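Home | Essays | Work | Machines | About | Subscribe
5 min read
2021-09-11
60 shares | 6 comments

Let the Robot Take Out Somebody Else's Trash First

Dulico held its open day in the old Srithong bottling building, and I went for the reasons I go to most things, which are free coffee and a grudge. The grudge is against the word "seamless." It was printed on the banner over the door.

I have been to enough of these to know how they go. You get a lanyard. A young person with a tablet asks what industry you're in. You stand in front of a machine built for lifting car doors while it lifts a car door, and you are supposed to feel small. I generally do feel small, and then I feel hungry.

Dulico doesn't lift car doors. Its subject this year was tidying up. Two arms, a little walled-in patch of floor, a trash bin, and things that needed to be picked up. Chalerm Siriwan, who runs the demonstrations, told us that small litter was harder than car doors. A car door is the same car door every time, he said. A tissue has never been the same tissue twice. I wrote that on the back of my parking stub and have been annoyed ever since that I didn't think of it.

So we watched. There were benches along one side, and I got the end of one next to Uwe Harms, who had come over from Cosammont to decide whether his employer should buy anything. He had a folder and did not open it.
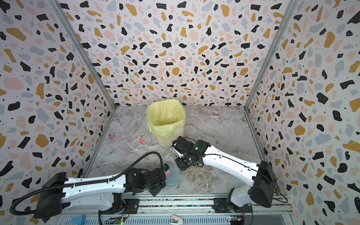

I'd like to report that the crowd was spellbound, but the crowd was mostly whispering advice. "Left a bit," said a woman behind me, to a machine. A man asked whether it could do his son's bedroom. When you watch a robot weld, you have no opinions, because you can't weld. When you watch one clean up, you're an expert. Everybody in that room had been picking things up off floors since age 2, and it showed.

I think this is the best thing about the Dulico show, and I doubt they planned it. Most demonstrations are set up so that you can't judge them. The job is too fast or too far outside your own life, so you clap at the end and take the brochure. A chore you did yourself that morning is another matter. You know how long it should take. You know which bits are annoying. If the company down the hall wants my respect – that was Clustero, with a very large screen and no robot that I could find – it could start by showing me something I'm able to be rude about.

I asked Siriwan when I could have one at home. He said not to wait up. I asked what it would cost, and he found somebody else to talk to. Fair enough. He had been on his feet since the doors opened, and I was the third person in a row to bring up bedrooms.

My complaint, then, is with the banner. There was nothing seamless about it, and I wish they'd stop promising there would be. Let people see the slow parts. I stayed for 3 rounds of the tidying and would have stayed for another if the coffee had held out. I left the big screen before the music finished.

Harms told me on the way out that he would recommend a second visit in October and no purchase. He still hadn't opened the folder. He had, I noticed, left his paper cup under the bench, and I went back and got it.

Share this essay | 6 comments | Next: Work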